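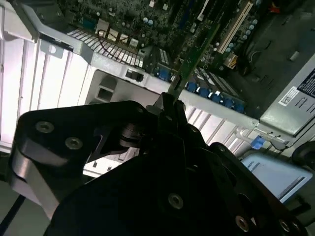
A long green expansion card above the motherboard, with the silver fins of a heatsink close by.

What's Inside a Computer Tower?
By Aldana Cáceres for the Drorcombe Kids' Science Page
12 July 2022

Have you ever looked at a desktop computer and wondered what it's hiding? From the outside, a tower is a pretty dull box. Take off the side panel, though, and it's like flying over a tiny city! There are flat parts and tall parts, wires looping over the top, and little lines running everywhere like roads.

My niece Javiera is eight, and she had a list of questions about computers stuck to her fridge. I've borrowed most of them for this page (thanks, Javiera!).

What is the big green board?

That's the motherboard, the biggest circuit board in the tower, and nearly everything else plugs into it. Motherboards come in lots of colours, but green is an old favourite.

Look closely at one and you'll see very thin lines on it. They're called traces, and they're made of copper, a metal that electricity loves to travel through. Messages zip along the traces from one part to another, faster than you can blink. Way faster!

Some boards also have small round towers standing up in groups, a bit like drink cans for mice. They're capacitors. A capacitor stores a little bit of electricity and lets it out again, so that the parts around it get a nice steady supply.

What does an expansion card do?

"Expansion" means making something bigger. An expansion card gives a computer a new skill, or makes it better at one it already has. A sound card helps with music. A network card helps the computer talk to other computers. A graphics card draws the pictures on your screen, and it has to draw them again and again, many times every second, or your games would look like a slide show.

Cards slide into long, thin sockets called slots. Along the bottom edge of a card is a row of metal contacts, often gold-coloured, and when the card is pushed in they touch matching contacts inside the slot. The card has to be lined up straight before it goes in. Lorne Nguyen, who taught me to build computers when I was at school, used to say "line up, look, then push" every single time, and I still mutter it to myself.

Where is the computer's brain?

People often call the processor the brain. It follows instructions, one tiny step after another, and it can do billions of steps in a second. Try saying "one step" as many times as you can in a second. I got to 2.

All that work makes heat, and a chip that gets too hot will slow down or switch itself off. So computers use heatsinks! A heatsink is a piece of metal with lots of thin fins. Heat spreads out through the fins and the air carries it away. Elephants cool down in a similar way with their big thin ears.
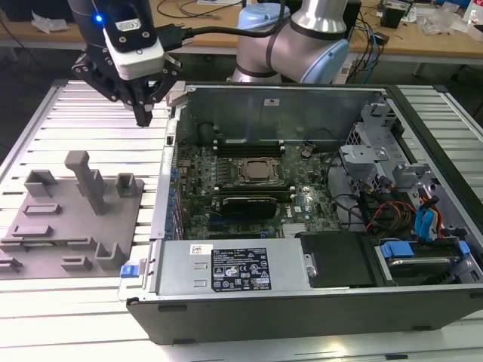 An open tower on its side. The silver box along the near edge is the power supply.

What are the long black slots near the processor?

Those are for memory. Memory (you might hear people call it RAM) is where the computer keeps the things it's using right now. Think of it as your desk. Your pencils and the page you're colouring are on the desk, and everything else is away in the cupboard. The cupboard is the storage drive, where your photos and games stay even when the power is off.

Many memory slots have little latches at the ends. They grip the memory stick and hold it still.

And the power supply?

It's usually a metal box, and every desktop needs one. Electricity from the wall is much too strong for delicate chips, so the power supply changes it into a gentler kind and sends it out through cables.

One very important rule: a power supply should never be opened, even if it's unplugged. It can hold a nasty shock inside for a long time. Grown-ups shouldn't open one either.
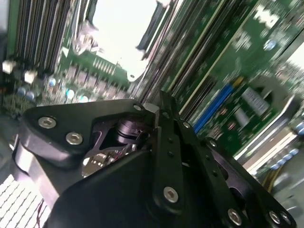

Now for something to try at home. You don't need a computer for it, only a big sheet of cardboard, some markers and the recycling bin. Draw your own motherboard! Choose a square for the processor, a row of slots for memory and a slot for a graphics card. Fold some foil into a zigzag to make a heatsink. Then draw traces joining everything up, and see if you can do it without any of your lines crossing. It's tricky! Real boards solve this by having several layers, with traces running through the middle like the filling in a sandwich.

Natnael Tefera, age ten, sent us a cardboard computer in November with 188 traces on it. He numbered them all.

Can I look inside a real one?

Yes, with a grown-up! Ask if there's an old tower that isn't needed any more. Switch it off, unplug it from the wall, and let your grown-up take the panel off. Before touching anything, touch some bare metal on the case. Your body can build up static electricity (the same stuff that zaps you after you shuffle across carpet in socks), and a zap can hurt a chip.

Then go exploring. Find the motherboard first, then follow a cable and see where it ends up — that's my favourite bit.

Words to know

Chip: a small part with very, very tiny circuits inside it.
Heatsink: metal that helps carry heat away.
Motherboard: the main board that the other parts join on to.
Slot: a long socket that a card or memory stick fits into.
Trace: a thin copper line on a circuit board.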